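# Roletti Folding Cart

Apartment life is mostly a matter of carrying things from a car to a door. The Roletti is a two-wheeled folding cart for people who do this more often than they would like, and who have run out of neighbors to borrow one from.

Sold by Jivden in one size and one color. The color is gray. We have had letters.

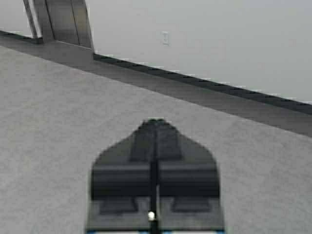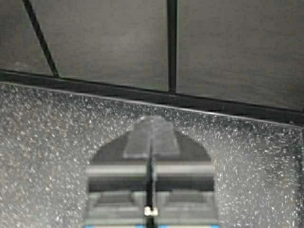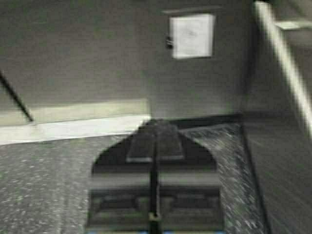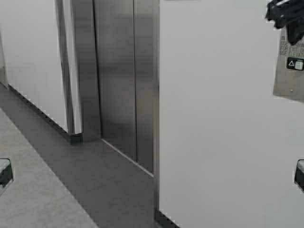

*Gray wall tile with dark grout in the second picture, closed elevator doors in the last.*

## What it is

A steel frame with a folding toe plate at the bottom, a telescoping handle at the top and an axle with solid rubber wheels. You load it, tip it back and walk. We did not invent this arrangement and have never claimed to, although our old box came close.

The Roletti replaces the Skeretti, which some of you own and a few of you have written to us about in capital letters. The Skeretti was a good cart with a latch that had opinions. The new latch is a plain spring hook, and it closes when you push it closed. We are told this is how latches are supposed to work.

## Numbers

| | |
|---|---|
| Maximum load | 112 lb |
| Folded height | 23 in |
| Wheels | Solid rubber, no air |
| Handle | Telescoping, 2 positions |
| Bag | Sold separately |
| Price | $117 |

The maximum load is the load we will stand behind. People have sent us photos of the cart carrying a good deal more, including one complete dishwasher. We admire the photos and will not be honoring any warranty claims that come attached to them.

## Wheels

Most of our mail is about wheels, so they get their own section.

The old cart had hard plastic wheels, and on a hard floor it sounded like a drawer of forks going down a flight of stairs. If you lived on a long hallway, everybody knew when you had been to the store. The Roletti runs on rubber, and it is a lot quieter. It still makes a noise over door thresholds and elevator gaps, and so would you.

Rubber wheels can leave a faint mark if you park a heavy load in one place for weeks. Warm water and dish soap will take it off most floors. If you have white carpet, we would ask how you came to own both white carpet and a cart.

They are fine on sidewalks, packed gravel and short grass. They are not fine on sand. Reiko Katayama, who designed the frame, took one to the beach with a full cooler and ended up carrying the cooler and the cart, which is a heavier way of having no cart at all.

## Loading it

Heavy things go at the bottom and toward the frame. You knew that. You will still put the cat litter on top, because the cat litter is what you picked up last.

1. Stand the cart up and fold the toe plate down until it clicks.
2. Pull the handle up to the first or second position. There is no halfway.
3. Load it, heaviest first.
4. Run the elastic cord over the top of the load and hook it to the crossbar.
5. Tip it back toward you with a foot on the axle.

For elevators, go in backward and pull the cart after you. Pushing it in ahead of you works too, until the toe plate finds the gap. If somebody is holding the door for you, thank them and move faster than you want to.

On stairs, go up backward, one step at a time, and come down with the cart behind you only if the load is light. With anything heavy, make two trips. This is the advice in the printed sheet as well, where it is set in bold and widely ignored.

## Folding it

Empty the cart. Push the handle down, fold the toe plate up, swing the wheels in. Hook the latch. Folded, it fits behind most doors and in the sort of closet that came with the apartment and was apparently meant for a single coat.

If it will not fold, the handle is not all the way down. If the handle is all the way down, the elastic cord is caught in the hinge. If neither of these is true, write to us, and please say which way you were holding it.

## The bag

The Murakami bag hooks onto the frame and turns the cart into a grocery cart of the kind your aunt has. Your aunt was right about this. It has a drawstring top, a flat base and one outside pocket that is the wrong size for a phone and a very good size for a baguette, provided you don't mind most of the baguette being outside.

It can be washed by hand and dried on a line. Please don't put it in a dryer. The base has a stiff board in it that comes out through a slot, and it goes back in more easily than you'd think if you bend it a little.

The bag made for the Skeretti does not fit the Roletti. We know. The crossbar moved.

## Care

Wipe the frame down when it gets salty or muddy. Put a drop of light oil on the hinge every December, or whenever it starts to complain. The wheels come off with a flat screwdriver and a little patience, and replacements come as a pair with new caps. Keep the old caps anyway — the new ones like to roll under the refrigerator.

## Things people ask

**Will it carry a suitcase?**
Yes. It will carry a suitcase that already has wheels, too, if that's how your day is going.

**Can a child ride on it?**
No. They will ask you the same thing, and the answer should match.

**Does it stand up by itself?**
Empty, yes. Loaded, it depends on what you loaded and how. A load that leans forward will keep going.

**Can I take it on the bus?**
Folded, in our experience, yes. Open and full of potting soil, you are in the hands of the driver.

**Is there a bigger one?**
Reiko has drawings. She has had drawings for a while.

**Why not four wheels?**
Because then it wouldn't fit in the closet with the coat.

## Returns and parts

Send it back within 30 days if you don't like it. It should be clean and folded, in a box. It doesn't have to be our box. Tell us what was wrong, as plainly as you like; the latch on this model exists because people did.

Wheels, caps, cords and handle grips are kept in stock. Grips for the Skeretti are also available while they last, in a green we ordered too much of.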